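February, after supper

I meant to write this last night and fell asleep with the lamp on, so it will have to do for both days, and I am going to let myself ramble because I have earned it.

The clearing-out has begun at last. I have been saying since before Christmas that I would do the spare room and the hall closet together, in one go, and this morning I woke up a little after six with the rain coming down on Jara Street and thought, well, it is today or it is never. I made a big pot of coffee, put on the gray sweater with the holes in it, and started carrying everything out to the wooden table where the light is better. I am a great believer in getting things up on a table. On the floor they look like a mess and up on a table they look like a decision, or at least the start of one.

The closet gave me more trouble than the room did. I found the warranty for a fan I gave away two apartments ago, and a tin of buttons, and the winter gloves I was sure I had left on the train to Losen (I had even written to the lost property office, and now I feel I ought to write again and apologize). There was also the envelope of letters from the year I worked at Rurisa, and of course I sat right down on the hall floor and read every one, and that was most of an hour gone. I don't regret it. I had forgotten how funny we all were about the heating in that place. I put them back in the envelope and the envelope is staying, and that is that.

Then the bills. I added up what I spent last year on little things for the apartment, the hooks and baskets and sprays and so on, mostly from Mivon down by the station, and it came to 3,634, and I had to go and add it up again. I had guessed 2,000 at the very most. So the new rule is that I use up what I have before I go anywhere near that store, and I have written it on a card and stuck it inside the closet door where I will see it whenever I reach for my coat.

By noon my back was complaining, so I had soup and the heel of the bread, and stood at the window for a while. The rain had stopped. The neighbor's cat was on the wall looking put out about the puddles. I thought about Mother and how she used to do the whole house in a single weekend every spring — curtains, rugs, the insides of the drawers — and still have a cake on the table by four. I don't know how she did it. I don't have her energy but I do think I have her fondness for a good box.

And I do love a good box! The fruit box is the best one I have come across in ages, red and orange and very cheerful, with a hole at each end to put your hands through, and shallow enough that things can't get lost at the bottom. I am going to keep the small bottles and brushes in it. The paper bags can be for whatever is leaving. I always keep paper bags, I can't help it, the ones with the twisted handles especially, and for once I can say they will come in useful.

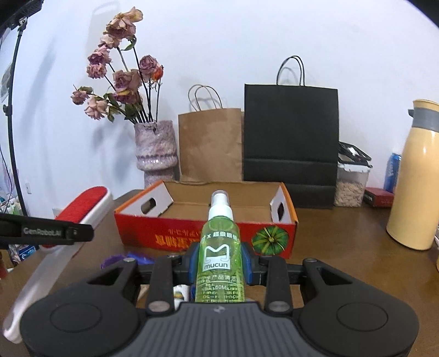 Spray bottle, lint brush, the fruit box and two of the paper bags, all on sorting day.

The lint brush is the old kind with the red velvet face, and I am very glad to have it out in the open again, as my black coat has been a disgrace all winter. I want to give the coat a proper going-over tomorrow before I do anything else. The little green spray bottle is one I can certainly find a use for, perhaps on the ferns, which have been sulking since I moved them away from the radiator.

I have not finished, naturally. The top shelf of the closet hasn't been touched and there is a suitcase up there I am a bit afraid of. But I gave myself 30 minutes more after the soup and it turned into the whole afternoon, and I was happy the entire time, humming away to myself like a kettle. My hands smell of dust and old paper. I am going to have a bath and then the last of the plum jam on toast, and if it rains again tomorrow I will get the stepladder out and see about that suitcase.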